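Filtusby Forums > Grippers and end effectors > Faults and repairs

Drirkley two-finger: grip reported as made, part not held

tolstack_up
10 Nov 2024
We have a Drirkley two-finger parallel-motion gripper doing bench handling at Mastbridge. It has started to report a good grip with the part already gone. The sequence is: close, width reading settles inside the window, controller sets the grip bit, lift, part drops within the first few centimetres. The grip bit stays on through the whole move.

Log for the last run: 1,559 closes, 146 flagged afterwards as dropped by the check scale at the other end. The gripper itself flagged none of them. The first drop was at cycle 683 and they bunch together from there on. Nothing in the program changed. Force setting is 60 per cent, same as it has been since August.

Parts are smooth moulded caps. Pads are the original ones, black, worn matt. I have wiped them twice with no lasting effect.

My concern is less the dropped caps than the grip bit. The same signal is used as a permissive for the overhead move on the other cell.

brinell_bob
Force setting too low. Worn pads lose friction, so the force that was adequate in August no longer is. Raise it to 75 and see if the drops stop.

tolstack_up
Tried 75 for a short run before posting. Drops went down, then the caps started to show witness marks and QA rejected them. I would also be masking the fault.

k_factor
What is the width reading doing during the lift? If the part leaves and the fingers are still being driven closed, the reading should fall to zero. If it does not, either they are being held apart by something or the reading is not coming from where you think it is.

tolstack_up
It falls by a small amount, then stops inside the window. The window is wide, because the caps vary. That is my setting and I accept it is too generous.

k_factor
Then you have two faults. One, the pads slip. Two, the fingers are not closing fully once the part has gone. The second one is the one that hurts you. Close it on nothing with the power limited and look at the gap between the pads.

brinell_bob
Or the encoder has slipped on the shaft. I had one from another maker where the grub screw backed out and the zero wandered. Looked exactly like this.

k_factor
A slipped encoder gives an offset on every reading. He would see it on good grips as well. Post the widths for good grips, first hundred against last hundred.

tolstack_up
Compared them. No offset on good grips that I can separate from cap variation. On an empty close it does not come back to the same figure twice. Sometimes zero, sometimes short of zero by more than the bottom of my window.

linkage_arm
Check the pivots. There is a metal-ringed hole in each arm on those and the ring can creep if the arm has been run hard into a stop. With creep you get a finger that arrives at a slightly different angle each time, and the pads then meet at a corner. Zelenák sell the arm as a pair only, annoyingly.

brinell_bob
Still reads like an encoder to me.

tolstack_up
Pivots first. Gripper off the mount, locked out, air gap between fingers set wide. No play in either arm that I can feel, and none on the dial gauge that is outside the drawing. Ring is seated on both.

Pads next. These are what I should have looked at properly before I wiped them. The edges have started to fray. There are loose pale fibres at the corner of one and a ragged tuft at the lower edge of the other, and the faces are scuffed with dust worked into them. My working theory is that the fibres fold in between the pads on an empty close and hold them apart. That would explain a width that varies from one close to the next.

k_factor
Plausible. A few threads on their own will compress to very little, though. For them to hold the fingers apart by more than your window you would need a fair wad, or the strip at the top edge of the pad lifting and folding over. Check whether it is still bonded.

linkage_arm
Agree with the strip. On ours the fibres were only the symptom. The edge strip had let go and the backing was coming out behind it. Trimming the threads bought us one shift.

tolstack_up
There is a thin raised strip on one pad and it stands slightly clear of the block. I cannot say whether it was supplied like that. I have no new pad to compare with until the Zelenák order arrives.

safety_relay_3
Leaving the pads to one side, please do not use a width window as a permissive for an overhead move. "Fingers stopped somewhere between A and B" is not evidence that a part is held. You need something independent -- a part-present sensor, or a weight check after the first lift -- and it needs to be monitored throughout the move.

brinell_bob
That is a lot of hardware for plastic caps.

safety_relay_3
The caps are not overhead. He said the other cell uses the same signal. What does that one carry?

tolstack_up
Heavier parts, over a walkway that is gated during the move. The gate is on its own safety circuit. The grip bit only allows the move to start. All the same, I have stopped that cell until there is a second check on it, and the manager has it in writing.

safety_relay_3
Good. Write down the state it was in when you stopped it. People restart things on a Monday.

tolstack_up
Plan as it stands:

Replace both pads together. Narrow the width window to the measured cap spread. Add a test at the start of each batch: close on nothing, and fault if the width is not zero. Re-run at 60 per cent and compare against the log above. Old pads go in a bag with the cycle count on it.

k_factor
Do the empty-close test with the old pads first. If it passes with those on, it is not testing anything.

tolstack_up
Fair point. I will run it on the old pads before they come off. I have left them untrimmed, and the fingers are set open over the bench.
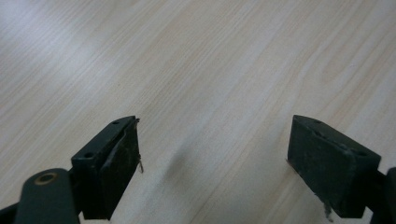 If the empty close repeats to zero with the old pads on, I will go back to the encoder and brinell_bob can have his turn. Results when the new pads are in.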